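Drindarbridge Neighbors Help Board
Home > Tools & Fixing Things > Storage

Tool roll with elastic loops: what goes where?

Posted by loosewasher, 19 August 2019

I finally retired the kitchen drawer that had been serving as my toolbox and bought a fabric tool roll. It's the black kind with orange edging, pockets along one side and an orange elastic strap stitched down into loops. It came empty, with a card that said "organize your way," which is how I got into trouble with the drawer.

I have 16 tools I use on a regular basis, if you accept a very generous idea of regular. Pliers, small screwdrivers, a couple of files, cutters, a little wrench. Whatever order I put them in, the roll closes into something shaped like a python after lunch, and when I pick it up by one end a screwdriver leaves.

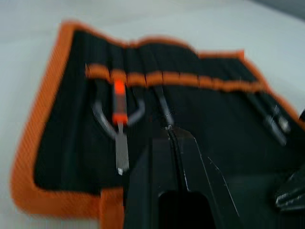 The pliers are my main complaint. With the handles closed they go into a loop fine, then they spring open and shove whatever is next door. I've tried them in the middle and I've tried them at the end. My spouse has suggested the drawer.

Is there a right order for these things, or does everybody just roll it up and hope?

3 replies

plumbcrazy_ish
Get a toolbox. I've had the same steel one for 33 years and it has never needed to be rolled.

Usavwood_bench
I carry one of these to the Usavwood shop nights, so I've had time to get it wrong in most of the available ways.

Start with the fat stuff. Whatever end you roll from becomes the core, and you want the pliers and cutters there, where the turns are tight and hold them shut. If your pliers are the springy type, put a rubber band around the handles. It looks terrible and works very well.

Don't put two bulky tools in neighboring loops. Leave a gap, or put a file between them. Slim things like small screwdrivers and files can go side by side toward the outer end.

As for the escapee, a short screwdriver in a wide loop will always leave. Thread it through, go around the back and bring it through again if the elastic has enough give, or sew the loop narrower. Ten stitches by hand, ugly ones are fine. And if your roll has a top flap, fold that over before you start rolling. I ignored mine for most of a year under the impression it was decorative.

Last thing, carry it level. Picking it up by one end is how I came to know the underside of my truck seat so well.

fu_fixes
Agree with the rubber band. I'd also take a hard look at the 16. I had a roll stuffed with everything I owned, including a tiny hex key from a Plakosico shelf I gave away in June, and it weighed as much as a ham. Took out the ones I hadn't touched and it closed on the first try.

The rest live in a drawer now. Tell your spouse I'm sorry.

loosewasher
Pliers moved to the core, rubber band on, hex keys under review. It's down to a python that skipped lunch. I did find the flap, thank you, and would prefer not to discuss it.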